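# Seed starting indoors - do you bottom water or top water?

**mossy_dodger**

Winter project time! I want to get a tray of lettuce and some herbs going in the spare room before spring. 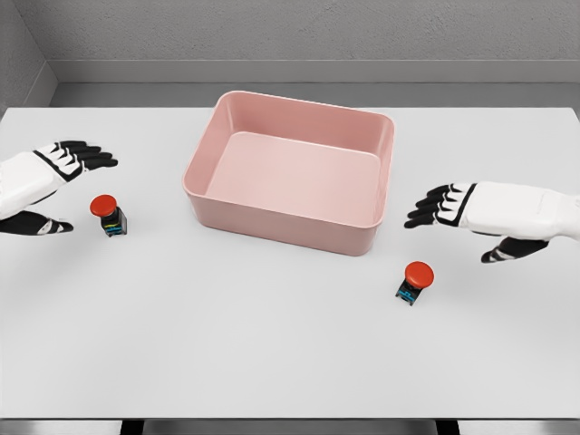 How often should I be watering seeds before they come up? Most of what I read says to keep the mix evenly damp, so checking once a day and adding a little when the top starts to look pale is plenty.

What I can't settle on is whether to pour water in the bottom and let it soak up, or just mist the top. I did it from the top last year with a watering can and washed all my basil into one corner. It came up like a little hedge.

**gravelpit322**

Bottom, every time. Put your cells in something shallow with no holes, pour in a bit of water, come back in half an hour and dump whatever is left. I've done it this way since I moved to Clotuvley and I haven't lost a tray to damping off yet.

**tansy_and_rue**

Gonna disagree with gravelpit a little. Bottom watering is great once you've got roots, but lettuce seed sits right on the surface and wants light. If your mix is on the coarse side the water never wicks all the way up and the seed just sits there dry. I mist until I see green, then switch.

Also, lettuce hates a hot room. If your spare room has the heat cranked, you'll get nothing and blame the seed company.

**gravelpit322**

If the water isn't wicking up, the mix was too dry when you filled the cells. Wet it first in a bucket till it clumps when you squeeze it. I never mist.

**tansy_and_rue**

I do pre-wet it! The top half inch still dries out under my lights. Maybe yours are hung higher.

**gravelpit322**

Could be. Mine are up pretty high till things sprout.

**996beans**

Cover them? A sheet of plastic wrap over the top and you can skip this whole argument for the first few days. Take it off as soon as the first ones pop, though. I left mine on over a weekend once and came home to fuzz.

I use the Dodlow seed mix by the way, the fine one. The regular Dodlow has chunks of bark in it and it's miserable for small seed.

**mossy_dodger**

Oh, I have the regular one. Two bags of it - they were on sale. Can I sift it?

**996beans**

Sure, any kitchen strainer with biggish holes. Save the chunky stuff for your tomato pots.

**planness_porch**

Coming at this from the cheap side of things: how many lettuces do you want? I sowed a packet of 1000 seeds my first year (the whole packet, I'm not kidding) and was handing out seedlings to people at the bus stop. Now I do 6 cells every couple of weeks and we eat salad till it bolts in May.

And wait on the basil. It sulks on a cold windowsill and you gain nothing by starting it this early.

**mossy_dodger**

Good point on the basil, I'll hold off. So I think the plan is sift the mix, wet it in a bucket, lettuce on top, plastic wrap till it sprouts, then water from below. Parsley too, I guess?

**tansy_and_rue**

Parsley yes, but soak the seed overnight and be patient. It can take three weeks and you'll be convinced it's dead.

**gravelpit322**

Fine plan. Still wouldn't mist.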